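Trilon (display component supplier)

Trilon is a supplier of driver boards and backlight units for small and medium display panels. It was founded by Tamara Moldovan, an engineer who earlier worked on power circuits for television sets. The company does not make panels itself. It buys finished glass from larger makers, adds the electronics and the light source, and sells the complete module to producers of household appliances, ticket machines and medical monitors.

History

The company started with 18 employees in a rented hall. Its first product was a driver board for monochrome screens, sold mainly to makers of heating controls. The orders were small but regular, and they allowed the company to buy its first assembly line without a bank loan.

The change to color modules was more difficult. The price of panels moved quickly in that period, and Trilon had signed supply contracts with fixed prices. For two years the color business lost money – the older monochrome boards paid for it. After this, the company added a clause to its contracts which ties the module price to the price of the glass.
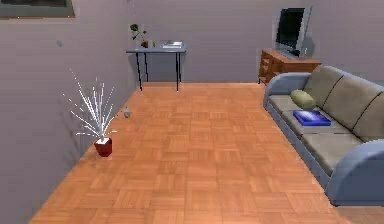
Products

The best known product family is Cutska, a series of modules for use in strong daylight. A Cutska module has a brighter backlight than a usual module of the same size and a layer of clear resin between the glass and the cover. The resin reduces reflection and also keeps moisture out. Repair is not simple, as the cover can not be removed without special tools, and most customers replace the full unit.

The second family, Durnness, is made for devices that run on batteries. It uses reflective panels, which need light from the room and very little current. Durnness modules are slower to refresh and are not suited for video. They are mostly found in shelf labels and in handheld meters.

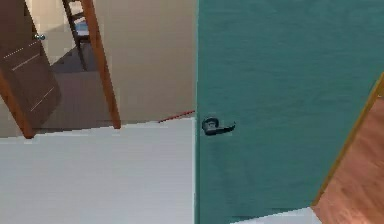

Both families use the same connector, so a customer can test the two types on one circuit board. The connector was designed by the company and its drawing is open to other suppliers, but few have adopted it.

Production

Assembly takes place at the Ghiță plant, named after the street where it stands. The plant has 400 workers in two shifts. Each module is lit for several hours before packing, and modules with dead pixels are sorted into a lower grade – these are sold without a full warranty.

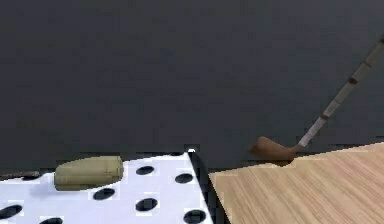

Ownership

Trilon is a private company. Moldovan keeps the largest share, and the rest belongs to present and former employees. Shares can be sold only inside this group, once a year in April.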